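Epoxy floor coating peeling in patches near garage door, patch or grind everything?

Home > Floors and Surfaces > Concrete
Viewed 1700 times

slabside_dan
Posted 13 May 2022

I have a detached two-car garage with a 4 inch slab, broom finish, poured before we bought the house. Last June I put down a water-based two-part epoxy (Lerkar garage kit, light gray, no topcoat). Prep was the acid etch packet from the kit, a rinse with a garden hose, and two days of drying with the door open.

The coating held through the fall. Over the winter it started lifting in the first few feet inside the door and in two strips where the front tires sit. The pieces come up as flexible sheets. The underside of the sheets in the tire strips is clean. The underside of the sheets near the door has a white powder on it, and the slab below is slightly darker than elsewhere.

The back half of the floor is fine. I scraped at it with a putty knife and could not get an edge started.

What I want to know is whether I can scrape the bad areas, etch again and recoat only those, or whether the whole floor has to come off. I would like to avoid renting a grinder if I can. I already own a 5 inch angle grinder and a shop vac.

gritnumber
Accepted answer - 109 votes

You have two separate failures and they need separate tests before you buy anything.

The tire strips are a bond failure. Clean underside means the epoxy never got into the concrete. Acid etching on a slab that has been troweled tight, sealed, or had oil on it does very little, and the rinse often leaves residue behind. Warm tires then pull on a film that was only resting on the surface.

The area by the door sounds like moisture. White powder is usually efflorescence, salts carried up by water moving through the slab. Water can come from below, or from the side if the apron outside drains toward the door.

Tests, in this order:

Water drop test. Scrape a spot down to bare concrete, put a teaspoon of water on it and watch. If it darkens the concrete within a minute or so, the surface is open. If it beads, there is a sealer or oil in it and no coating will stick until that layer is removed mechanically.

Plastic sheet test. Tape a piece of clear plastic, 2 feet on a side, to bare concrete by the door. Seal all four edges. Leave it at least 24 hours, longer if the weather is cool. Condensation under the plastic or a dark patch means you have vapor coming up. Do a second one at the back of the garage for comparison. A clean result is not proof of a dry slab, so if you are going to spend real money on the coating, use a calcium chloride kit or a probe test as well.

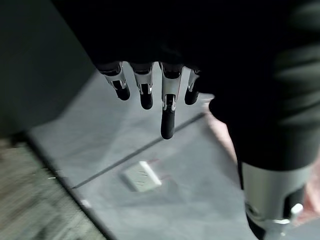

Pull test on the good area. Cut an X through the film with a sharp utility knife, press duct tape over it hard, and pull it off fast. If the coating stays put in five or six places across the back half, you can leave it and go over it. If it lets go in any of them, take the whole floor off.

Assuming the back half passes and the moisture result is acceptable, a partial repair works like this:

Scrape all loose material and keep going until the knife stops finding an edge. The repair area will end up bigger than you expect.

Grind the bare concrete with a diamond cup wheel and a dust shroud connected to the vac. You want a texture like medium sandpaper. Your angle grinder can do this for small areas. It is slow and it leaves swirls if you tilt it - keep the wheel flat and moving. Wear a respirator rated for silica, and put a HEPA filter in the vac.

Feather the edge of the old coating so there is no step. Sand the rest of the floor with 80 grit until the gloss is gone.

Vacuum twice, wipe with the solvent listed on the coating data sheet, and let it dry fully.

Prime the bare areas with a 100 percent solids epoxy primer, then coat the full floor. Do not try to match only the patches. Gray epoxy yellows at different rates and the patches will show.

If the plastic by the door comes up wet, fix the drainage at the apron first. After that you need a moisture-tolerant primer, and its data sheet will give the vapor limit it is rated for. I have used the Rilura one on two slabs with mild vapor and both are still down. It has to go on ground concrete. Etched is not good enough.

peng_coatings_fan
14 votes

Agree with most of the above, but I would not bother with the angle grinder on anything bigger than a parking space. Rent the walk-behind. A half day got my whole garage done and the edges took another hour by hand.

Also check the slab strength before you pick a product. My slab was supposed to be 3000 psi and the top layer was so weak it came off as dust when I scratched it with a nail. In that case the epoxy sticks fine and the concrete lets go under it. You can tell because the back of the peeled piece has a gray sandy layer on it. Yours does not, so probably not your problem.

Topcoat matters for tires. I used Gralotier polyurethane over the epoxy.

mudroom77
2 votes

Just put interlocking tiles over it. Sweep first.

slabside_dan
Comment on the accepted answer

Did the tests. Water soaked in at the door but beads in both tire strips, so there is something in the concrete there. Plastic at the back was dry after two days. Plastic by the door had fog along the side nearest the apron and was clear on the other side. The apron does slope in slightly. I am going to cut a channel drain across the front before I touch the coating. X cuts at the back all held.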